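The night shift at Grimside, with tea

The woman who has run the overnight phone-in at Grimside community radio for 586 programmes takes her tea black and her callers one at a time.

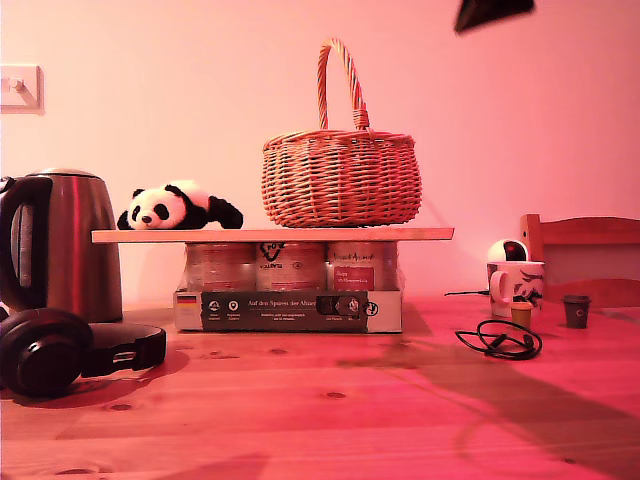
Who rings at 3am?

"Bakers," she says. "Bakers and people who can't stop thinking about drains." She started on a Wednesday, filling in for one week, and is still waiting for the other presenter to come back from Drulik. The station claims 3,000 listeners. She puts it at 40, "and I could tell you what most of them had for supper."

The long silences

She doesn't mind a gap on air. One caller from Makowska Street put the phone down to let the cat in and was gone for most of the news. "We all waited. It seemed rude not to."

Complaints are rare and mainly concern the accordion. She has played the same Pastevska waltz every night since February -- a listener asked for it once, and then another listener asked her to stop. "I had to pick a side."

Would she take a daytime slot? She thinks about it for as long as it takes to find a biscuit. "They'd want me to do the traffic," she says. "We've got one roundabout."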